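MEDIA RELEASE
May 1, 2026

Fevcombe wetland handed back, and we're pretty chuffed

After a very long wait, the Warraich people have the title to Fevcombe wetland back in their own hands, and I get to be the one writing the release! All 207 hectares are covered, including the old ferry landing and the eel channels on the northern side (the bit most of us grew up mucking about in).

I'm writing on behalf of the Warraich Land Trust. We lodged our claim with 3918 signatures behind it, and I reckon I carried half of those clipboards myself.

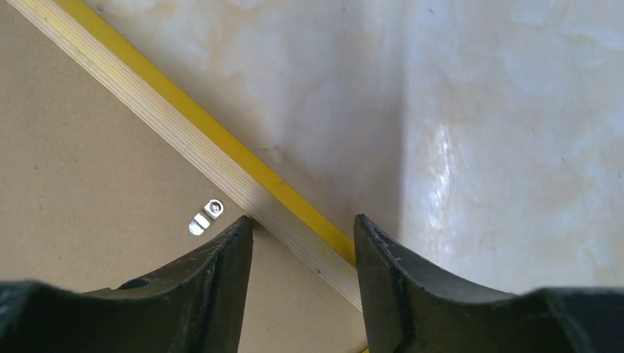

The handover means decisions about water, weeds and fishing will be made by us, with the shire keeping a seat at the table for roads and fire. Public walking tracks stay open. Dogs still need a lead, sorry.

There's one part left to sort out, and that's the drain on the Liron side. It was cut through a burial ground, and we want it filled and the creek put back in its old course. The shire has agreed to talk about it in September, and we'll be turning up with our maps and our elders.

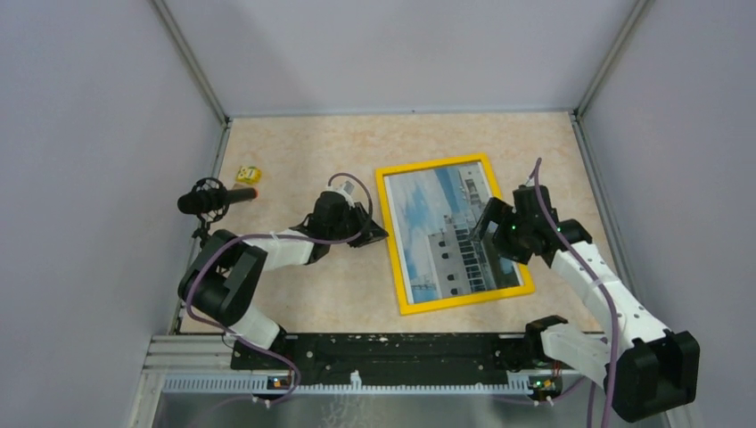

Clasodex, the company that holds the grazing lease next door, told us it welcomes the return and would "rather have neighbours who know the water". It has asked for new fencing to be done before the drain is touched, and we're happy to have that yarn.

We've got room for 300 people at the welcome ceremony, so please let the trust office know if you're coming. Bring a chair and a hat. Media are welcome too, but check with us before filming near the channels.

ENDS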